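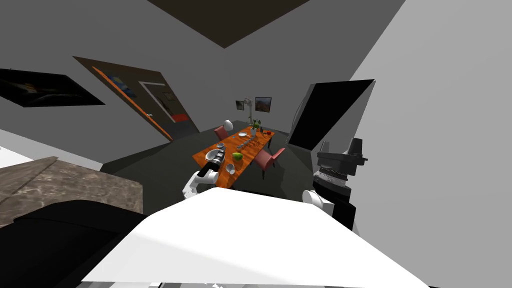

그림 3. 공개 시연에 쓰인 시뮬레이션 식당 환경. 왼팔의 흰색 그리퍼가 식탁 끝의 흰 그릇 바로 앞에 놓여 있다.

4.2 공개 시연의 관찰과 한계

2022년 6월 4일 Skurnstead 연구동에서 열린 공개 행사에서 Driditz 팀은 양팔 로봇의 식탁 정리 과제를 시뮬레이션으로 시연하였다. 본 절은 당시의 관찰 기록을 정리하고, 행사 자료에 적힌 "가정 환경 수준의 조작 능력"이라는 표현이 어디까지 성립하는지 검토한다. 결론부터 말하면 우리는 이 표현이 과장되었다고 본다.

시연은 총 21회 실행되었고, 관람객은 25명 이상이었다. 과제는 식탁 위의 그릇에 접근하여 이를 집고 지정된 위치로 옮기는 것으로 정의되었다. 그림 3은 접근 단계의 한 시점이다. 화면이 크게 기울어 있어 바닥과 벽이 사선으로 보이며, 그릇 옆으로 녹색 과일과 작은 흰 컵이, 식탁 가운데를 따라 식기류와 작은 접시들이 놓여 있다. 그리퍼와 그릇이 가까워 보이지만, 이 한 장면만으로는 파지의 성공 여부를 판단할 수 없다. 행사장에서는 이와 비슷한 정지 화면이 성과의 근거로 제시되었다. 우리는 이를 근거로 인정하지 않는다.

첫 번째 문제는 성공 기준이다. 진행을 맡은 Saeed Shojaei는 그릇이 식탁 면에서 떨어지면 성공으로 기록한다고 설명하였다. 이 기준에서는 옮기는 도중에 그릇을 놓친 실행도 성공에 포함된다. 실제로 우리가 지켜본 실행 가운데 두 번은 그릇이 목표 위치에 닿기 전에 미끄러졌으나 집계에서 제외되지 않았다. 주변 물체와의 접촉도 따로 기록되지 않았다. 식기가 늘어선 식탁에서 이를 빼고 조작 능력을 논하기는 어렵다.

두 번째 문제는 환경의 다양성이다. 배포 자료에는 Shehu 장면 생성기로 만든 여러 실내 공간이 소개되어 있었지만, 현장에서 실행된 것은 식당 장면뿐이었다. 물체의 초기 배치도 매 실행마다 거의 같았다. 관람객 한 명이 그릇을 식탁 반대편으로 옮겨 달라고 요청하자 진행 측은 시간 부족을 이유로 거절하였다. 행사 일정상 이해할 수 있는 답변이지만, 일반화 성능에 관한 주장을 검증할 기회는 그렇게 사라졌다.

세 번째로, 시뮬레이션 결과를 실제 로봇으로 옮기는 과정에 대한 자료가 없었다. 2월에 공개된 Grallard 기술 노트는 접촉 모델의 마찰 계수를 고정값으로 두었다고 밝히고 있으며, 이번 시연에서도 같은 설정이 유지되었다는 답변을 들었다. 그릇처럼 테두리가 얇고 표면이 매끄러운 물체에서는 이 가정이 결과를 크게 좌우할 수 있다. 계수를 바꾸어 가며 측정한 결과를 요청하였으나, 원고 작성 시점까지 받지 못하였다.

시연 자체가 무의미했다는 뜻은 아니다. 팔의 궤적은 대체로 매끄러웠고, 두 팔이 서로 충돌하는 경우는 관찰되지 않았다. 다만 왼팔이 작업하는 동안 오른팔은 대부분 대기 상태였으므로, 이를 양팔 협응의 증거로 읽는 데에는 동의하기 어렵다. 본 논문의 비교 실험에서는 해당 시스템의 공개 시연 수치를 인용하지 않고, 5절의 절차에 따라 다시 측정한 값만을 사용한다.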